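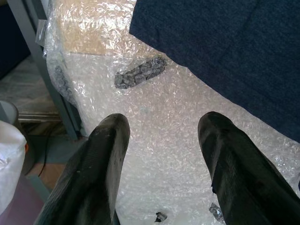

Bubble wrap spread over the table.

Review: Indeo 205 headlamp, after a season of old forts and batteries

I bought the Indeo 205 in August to replace a cheap lamp whose strap had gone slack. Since then it has been on my head for 14 visits to coastal batteries, magazines and one very long ammunition tunnel at Beltby. I paid full price for it at a camping shop and have no link with the maker.

The lamp has three settings. Low is fine for reading a plan or changing a lens. Medium is what I use for walking. High throws a narrow beam down a passage and will pick out a hoist shaft or a bricked-up doorway well before you get to it. In the shell store at Beltby I could read the painted numbers over the racks from the other end of the room, which I could not do with the old lamp.

There is also a red mode. You have to go through high to get to it, so you dazzle everyone first. Chak-lun Kan was standing right in front of me when I did this in the lower gallery and I heard about it for the rest of the day. The buttons should have been split up, one for white and one for red.

Battery life is good. On medium I got through two full days underground on one charge, with the lamp off for lunch and for the drive between sites. High is another matter and drains it quickly, and the lamp drops to low without any warning flash. Carry a second light. You should be doing that anyway in a place with open shafts in the floor.

The housing has held up. I have knocked it on the steel lintel of the magazine door more than once, and dropped it down the steps of the observation post - concrete, nine steps - and it has a dent in the bezel and still works. The strap is less impressive. The stitching by the left buckle has started to fray, and the foam pad at the front soaks up sweat and stays damp in the bag overnight.

Fit over a helmet is fine. Siu-fong Man tried it on her Sokow climbing helmet and it sat in the rear clip properly, though the side clips were too narrow for the strap. On a bare head it slides a bit if you look straight up, for example at the crane rails on a gun house ceiling.

For photos, the beam is a little cold and has a bright spot in the middle. Yao-tsung Tam lights his casemate pictures with a wide panel and his come out much more even. If you want to light a whole gun pit, get a panel. For finding your way to the gun pit, the headlamp does the job.

Charging is by a rubber-covered port on the back. The cover is stiff and hard to open in gloves, but no grit has got in so far.

I would buy it again at the same price. Four out of five, with the point off for the red mode and the strap.

Posted 13 Dec 2022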